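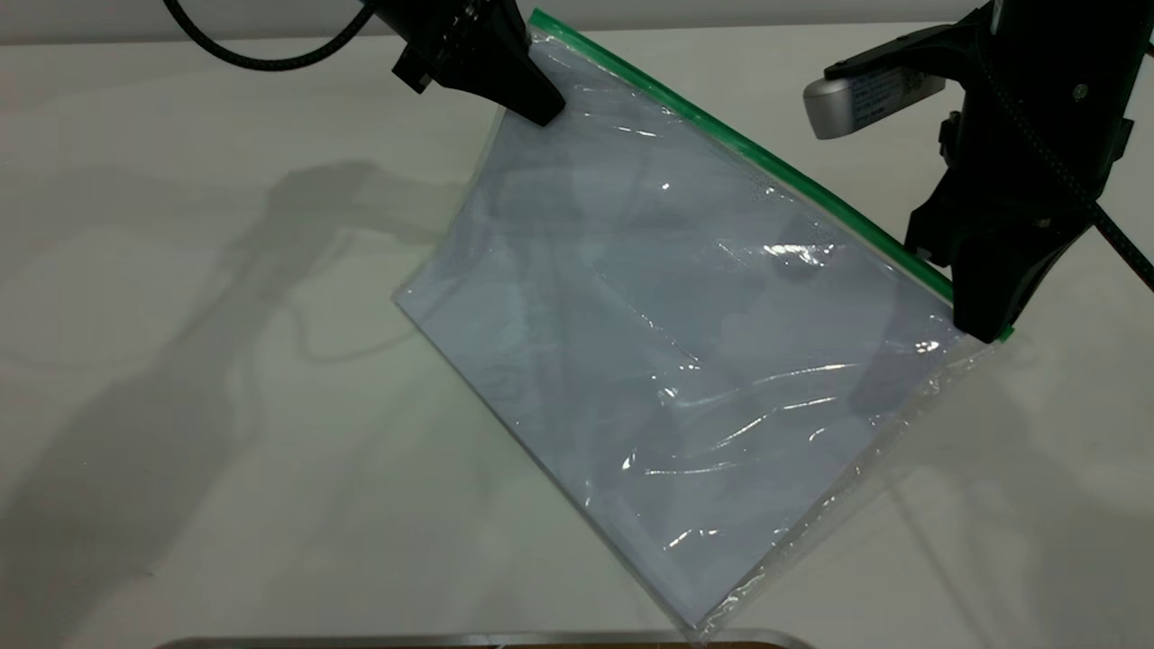

How long should you keep receipts and household papers?

It depends on what they are. I keep everyday receipts until the return window closes, appliance receipts for as long as I own the thing, and anything to do with the house itself pretty much forever.

OK, so that's the short version. I get asked about this a lot, mostly after people find out I once had a whole closet shelf of unopened mail (it was bad!). I finally dealt with it last June, and this is the way I've done it ever since.

Start by pulling everything out and dumping it in one spot. Drawers, the glove box, that basket by the door. Set a timer for 60 minutes and just sort, no reading. I make piles for house, car, medical, money and "what even is this." The last pile is always the biggest, don't panic.

Next, go through each pile and pull out the obvious trash. Envelopes, inserts, the privacy notices, old coupons. I found 2 copies of the same dishwasher manual from Kosen, and we don't even own that dishwasher anymore. Anything with an account number on it goes to the shredder.

Now the fun part – pouches. I used to be a binder person, but punching holes in things made me put it off for months. Clear pouches let you see what's on top without opening anything, and you can drop a sheet in with one hand while you're on the phone.
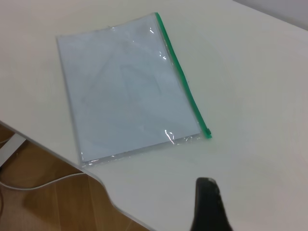 I put the newest paper on top and never sort inside the pouch. If I need something from the spring, I flip toward the back until I hit it. Takes a minute, tops.

Label each one on a strip of masking tape so you can change your mind later. Mine say things like "Ellus – water heater" or "Tsoukalas roof job," with the company first and the thing second. For the roof I wrote the invoice number on the tape too (1342, I know it by heart now) and it saved me so much digging when I had to call about the warranty.

For taxes, I keep a separate pouch per year and move it to a box in the closet once I've filed. Check the rules where you live before you toss any of those!

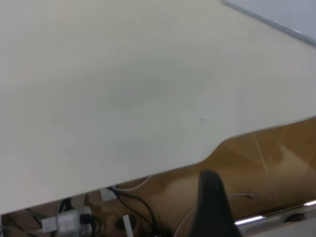

A clear tabletop makes sorting a lot easier.

Last thing, pick a time to keep up with it. I do mine at 8 in the evening when the mail has piled up a bit, with a cup of tea and the shredder next to my chair. If a paper doesn't fit any pouch, it waits in the Hamemero tray until the next round.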